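Cell 4 gripper and bench inspection: checklist with comments

Site: Vutlow
Cell: 4 (Oltard arm, Rieger two-finger gripper, Vandik controller)
Inspection date: 2/6/18
Inspected by: In-ho Pyo
Cycle counter at start: 1,331
Result: passed with comments, one item held open

Scope. Covers the arm from the wrist flange outward, the bench, the guarding and the simulation model used for path checks. The controller cabinet has its own sheet. Items are marked OK, COMMENT or OPEN. An OPEN item does not stop the cell unless the comment says so.

Section A. Isolation and guarding

A1. Main isolator locks in the off position. OK
A2. Lock and tag fitted before entry. OK
A3. Stored air dumped, gauge at zero before hands go near the fingers. OK
Comment: the dump valve is slow. Wait for the gauge and do not go by the sound.
A4. Gate interlock drops drive power when opened. OK
A5. Emergency stop at the pendant and at the gate. OK
Comment: gate button has a cracked shroud. Still latches and releases properly. Replacement on order.
A6. Floor marking visible on all open sides. COMMENT
Comment: yellow line worn through near the gate. Repaint at the September shutdown.

Section B. Wrist and gripper

B1. Flange bolts at torque, witness marks aligned. OK
B2. Gripper body free of cracks, dents and loose covers. OK
B3. Finger linkages move through full travel without binding. COMMENT
Comment: left linkage was stiff over the last part of closing. Pivot pin removed, wiped, lightly greased and refitted. Travel now even on both sides. Recheck at the next inspection.
B4. Pivot pins seated, clips fitted. OK
B5. Side play at fingertips within limit. OK
Comment: measured with the dial gauge on a magnetic base. Take the reading with the fingers half open, as the play closes up at either end of travel.
B6. Finger pads. COMMENT
Comment: right pad glazed. Both pads changed as a pair. Old pads binned.
B7. Air lines and sensor cable secured, no rubbing at the wrist. OK
Comment: one cable tie had been pulled tight enough to mark the jacket. Cut off and replaced with a hook-and-loop strap.

Section C. Bench and fixtures

C1. Bench level in both directions. OK
C2. Bench fixings tight. OK
C3. Locating pins straight and clean. OK
C4. Work surface clear of swarf, tape and old labels. COMMENT
Comment: adhesive residue near the rear pin. Removed with solvent and a plastic scraper. Don't use a steel blade here.

Section D. Simulation model

Paths are run in the model before they go to the arm, so the model gets the same inspection as the hardware. Check that the gripper loads with its full linkage geometry, that it clears the bench in the approach pose, and that surface textures are assigned. The marble texture is only a stand-in with plenty of veining, which makes small changes of viewpoint easy to pick up. Dark parts rendered against it keep a clear outline, even with the gripper close to the view. 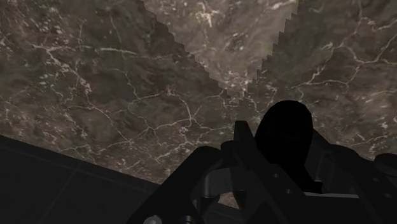
Does the model have to be rechecked after a pad change?
Only if the new pads differ in thickness from the old ones. Enter the measured thickness in the tool file, reload it and rerun the approach path. For a like-for-like change, note the part number on this sheet and carry on.

D1. Tool file revision matches the gripper fitted. OK
Comment: revision 17 in both places.
D2. Tool centre point agrees with the pendant value. OK
D3. Linkage parts present and attached to the gripper body. OK
D4. Collision shapes switched on for gripper and bench. OK
D5. Approach path runs without a contact warning. OPEN
Comment: one warning at waypoint 26, gripper to bench. Did not repeat on two further runs. Path is not to be released to the arm until the cause is found. Existing released paths are unaffected and the cell may run on them.

Section E. Return to service

E1. Tools and rags counted out of the cell. OK
E2. Air restored slowly, no leaks at the fittings. OK
E3. Gate closed, interlock reset from outside. OK
E4. Slow-speed run with an empty gripper. OK
E5. Slow-speed run with a test part. OK
Comment: part held through the full path. Fingers opened evenly at the drop position.
E6. Locks and tags removed by the person who fitted them. OK

Carried forward: A5 shroud, A6 floor line, B3 left linkage recheck, D5 contact warning.

Signed: In-ho Pyo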